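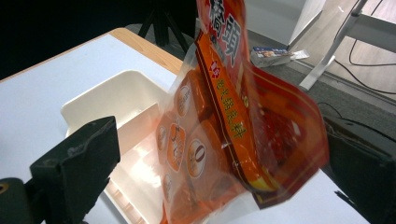
Refilwe Sithole wrote in after my last page to say that she had always saved every printed food bag that came into her kitchen, and that the drawer finally refused to open. Well, Refilwe, mine did the same in August, so let's sort it out together!

Start by emptying the whole drawer onto a clear table — yes, all of it, even the twist ties. Shake each bag over the sink, wipe the inside with a barely damp cloth and leave it standing open overnight. Then lay it flat, smooth it from the bottom up with the side of your hand, fold it in thirds and tuck it upright in a shoebox, printed side forward so you can find your favorites. I keep 32 and let the rest go (it hurts a little, I know).
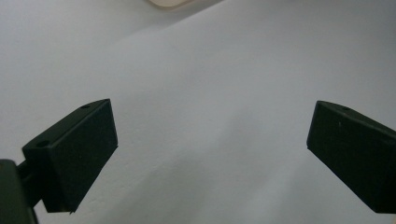

Can a saved bag be used for food again? Only for dry things that have their own wrapper, such as tea bags or candies.

Greasy bags are best thrown out. Wipe the table down when you're finished, and put the shoebox back where your hand naturally reaches for it.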